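## 4. Setting up the audio guide for the Luletow Gorge walk

The handset covers the full loop from the lower car park to Dudirari Lookout and back past the falls. Set it up before you leave the visitor hut. Reception is poor past the second footbridge, and the walk files won't load there.

1. Hold the side button until the light turns green.
2. Pick your language, then press OK.
3. Choose **Walks**, then **Luletow Gorge**. The walk number is 808.
4. Wait for the tick beside the walk name. It takes around 12 minutes if the handset hasn't been used this season.
5. Plug in the earpiece and press play. You should hear the welcome track.
6. Clip the handset to a strap or the outside of your pack – the locator works badly inside a pocket.

**Note:** Tracks start by themselves as you reach each numbered post. If one doesn't start, type the post number and press OK.

**Caution:** Take the earpiece out on the cliff section between the falls and the lookout. The track is narrow and you need to hear people coming the other way.
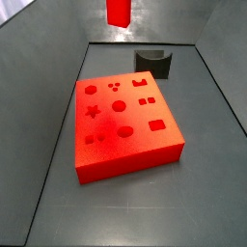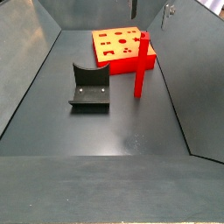

*Page last changed: July*

### 4.1 Switching between the long and short loop

The short loop leaves the main track at post 37 and comes out at the picnic ground. To change over partway:

1. Press **Menu**, then **Route**.
2. Choose **Short loop**.
3. Press OK twice. The first press pauses the track and the second confirms the change.

You can't switch back to the long loop once you've passed the picnic ground. Start the walk again from the **Walks** menu if you want the lookout tracks.

### 4.2 Tracks at the lookout

Two tracks play at Dudirari Lookout. The first covers the valley and the old tea road on the far side. The second is Hòa Đặng talking about the early guesthouses, including the Trịnh house, and runs longer than the others. Press the right arrow to skip it.

### 4.3 Returning the handset

Hang it on the rack at the Masterby kiosk with the light off. Coil the earpiece lead loosely and leave it attached. After hours, use the drop slot to the left of the kiosk door.

**Note:** If the light flashes red on the way back, the battery is low. Turn the volume down to 2 and it should last as far as the car park.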